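Clastton guarantee dispute: what the August hearing will and will not decide
23 Feb 2019

Readers who hold notes in Clastton will have received the trustee's circular by now. It runs to 2000 words before it reaches the operative paragraph, so the position is set out more briefly in this item.

Clastton borrowed from Abbasi under a facility agreement that was amended twice. The second amendment extended the term and brought in a personal guarantee from the founder, Digby Tautahi. His brother Hamish Tautahi, a director at the time, signed as witness and gave no guarantee of his own. When Clastton missed its interest payment, Abbasi issued a default notice and, after the cure period ran out, called on the guarantee.

Mr Tautahi has declined to pay. His defence has two limbs. The first is that the default notice was served on a former registered office and was therefore ineffective. The second is that Abbasi agreed, in correspondence with the company's finance manager, to treat the missed payment as capitalised. If either limb succeeds, the demand falls away, although the underlying debt does not.

On service, the agreement permits delivery by post or by email to the addresses in the schedule. The schedule was not updated when Clastton moved premises. Abbasi says it was entitled to rely on the schedule as it stood, and the drafting favours that reading: clause 8 puts the burden of notifying a change of address on the borrower. Counsel for the guarantor, Shona Brunton, argues that Abbasi had actual knowledge of the move, having sent its own valuer to the new premises. The clause is silent on actual knowledge.

The capitalisation point is harder to call. The emails exist and have been exhibited. They refer to "rolling the coupon", which in ordinary market usage means adding unpaid interest to principal. Abbasi's credit manager, Cameron Kerslake, deposes that this was a proposal awaiting sign-off and that no sign-off was given. The facility agreement also contains a no-oral-variation clause requiring any change to be in a signed instrument. An exchange of emails with typed names at the foot may or may not meet that description, and the authorities cited by both sides turn on their own wording.

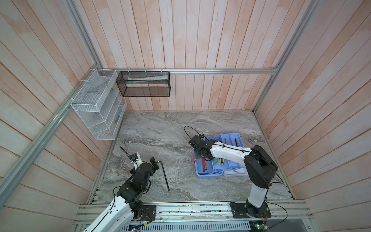
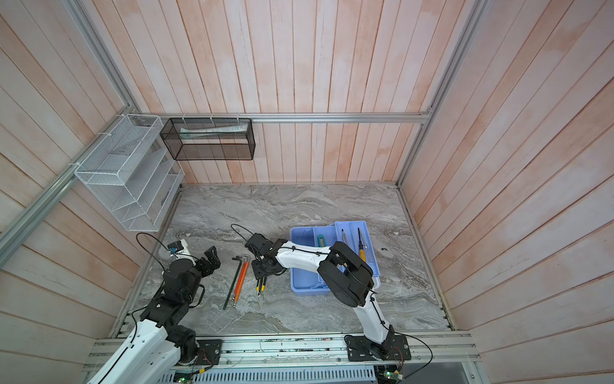
Noteholders have asked where they rank. The notes are unsecured and sit behind Abbasi's general security over the company's present and after-acquired property. They are not party to the guarantee and take nothing under it directly. There is an indirect interest, however. Every dollar recovered from the guarantor reduces the secured claim, subject to the guarantor's right of subrogation once Abbasi has been paid in full. Until that happens he cannot stand in the lender's shoes, and the agreement postpones his claims in the usual terms.

It follows that a win for the guarantor is not obviously good news for unsecured holders. Abbasi would look to the company's assets for the full amount, and the cushion below it would be thinner. Some holders have written to say they hope Mr Tautahi succeeds because he founded the business and they think well of him. That is a matter for them, but they should understand the order of payment before offering to fund his costs.

The hearing listed for August is confined to the guarantor's application to set aside the statutory demand. The court will ask whether there is a genuine dispute on substantial grounds. It will not make final findings on the emails, and the deponents are not expected to be cross-examined. If the application succeeds, Abbasi can still sue on the guarantee in the ordinary way. If it fails, the guarantor will have a short period in which to pay or compound before bankruptcy proceedings may be commenced against him.

A separate matter concerns Jiltau, the holding vehicle through which Mr Tautahi owns his shares. Abbasi has registered a caution against a transfer of those shares to Imine, a company whose sole director is Tipene Ellery. The transfer was dated after the default notice and before the demand. Abbasi alleges it was made at an undervalue. Mr Ellery's position, set out in a letter to the registrar, is that the price was fixed under an option granted well before the second amendment, and that the option deed will be produced. It had not been produced when this item was prepared. The dispute over the shares is not before the court in August and has no return date.

Holders should also note the treatment of legal costs. The facility agreement gives Abbasi a full indemnity for enforcement costs, and those costs are secured. They are added to the principal as incurred and bear interest at the default rate. A long dispute therefore reduces what is available to everyone ranking behind, whichever side is right – a point made rather faintly on the last page of the circular.

The trustee proposes no action before the August hearing and has asked for an extension of its fee cap. Voting on the extension is by written resolution, and a holder who does not return the form is counted as abstaining. Forms should quote reference 1233 and be signed in the same name as the register entry. Joint holders must both sign. Holders who bought through a nominee need to instruct the nominee, as the trustee will not accept forms sent to it directly by beneficial owners.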